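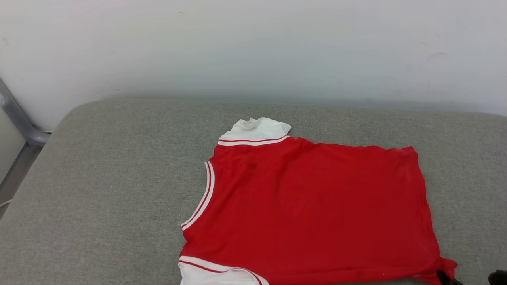 A red sleeveless jersey with a white collar, laid out on a gray cushion.

The Summer I Joined a Rec League at the Wrong End of My Thirties
May 2019

I hadn't played basketball in seventeen years when I signed up for the over-35 division in my town, and I want to be clear that I wasn't talked into it. I was at the laundromat, I was bored, and there was a flyer on the corkboard next to one for guitar lessons. Ten weeks, games in the middle school gym, 45 dollars if you paid before the end of May. I've spent more than that on a pair of jeans I wore twice.

So I paid. Then I went home and tried to touch my toes.

You don't get to pick your team in this league. They take your height and your age and something called a "self-rating" (one to five, I put a three, I was a two) and a few days later you get an email. Mine told me I was on Skekard. Every team is named for whoever is paying for the shirts, and Skekard is a tile and flooring place out past the water tower. The other teams that season were Dokis, the sandwich shop, and Fiadzo, which does tax prep, and Prollix, which I drove by for years before I learned they fix garage doors. Dokis had by far the best deal going. Win or lose, everybody on that team got a free half sub on the way home, and you could smell onions on them by the second week.

Our first practice was supposed to be an hour. We stopped after thirty minutes and sat on the floor with our backs against the folded-up bleachers, and our point guard, who drives a school bus and has the calmest voice I've ever heard on a human being, said we should maybe think about substitutions. We thought about them a lot after that! By week three we were swapping players every two minutes like a hockey team.

I'd forgotten so much about this game. I'd forgotten how loud a gym is, for one thing, and how the ball sounds different in a room with a low ceiling. I'd forgotten you have to run back. In my memory of high school ball I'm always heading toward the basket, and I guess my brain threw out the other half of the film.

The shooting was the weird part, because my arms remembered it fine. From the elbow of the lane I could hit that shot at 17 and I can hit it now, if I'm left alone and nobody is breathing on me. Anything that needed my legs was another story. I went up for a rebound in our second game and felt like I'd been up there for ages, really hanging, and my wife told me later that she could have slid a phone book under me but not a thick one.

We lost that game, and the one before it, and the two after. Against Prollix we were down by so much at the half that the scorekeeper asked if we wanted to let the clock run. (We did.) They had a guy who'd played a bit in college and he was lovely about it, passing up layups, telling us "good look" when we threw the ball into the wall. I would have preferred a mean one.

Around then I started practicing by myself. There's an outdoor hoop behind the library with a chain net, and I'd go before work with a thermos of coffee and shoot 100 free throws. The first morning took me most of an hour, since I had to chase every miss down the little slope toward the book drop. I kept at it, though. One morning near the end of the season I got cocky and went for 200, and my right arm shook so badly at my desk that I had to type an email with my left. A kid on a scooter watched me for a while that day and asked if I was training for something. I said yes, Fiadzo.

And we did beat Fiadzo! It was the seventh week, hot enough that they'd propped both gym doors open, and for whatever reason it all went right. The bus driver hit three in a row from the corner. Our tallest guy, who has a bad hip and mostly just stands there, stood there perfectly. I got fouled with the score tied and very little time left, and I made the first one and missed the second, and the miss bounced straight back to me - pure luck, I didn't move an inch - and I put it in. My wife yelled so loud she scared a baby.

We finished the season with that one win. The average age of our starting five was high enough that somebody worked out our two oldest players added up to 97, and we wanted that on a banner, but Skekard passed.

A few practical things, if you're thinking about doing this yourself. Get real shoes, with support, and don't use the running shoes you already own, which are built for going in a straight line. Stretch the night before as well as the day of. Eat early. Tell your boss you may be taking the stairs slowly. And put an honest number on the self-rating, because they do believe you.

My knees hurt until the leaves came down, and I missed it the whole time. Sign-ups for the new season opened last week, and I've already paid. I put myself down as a two.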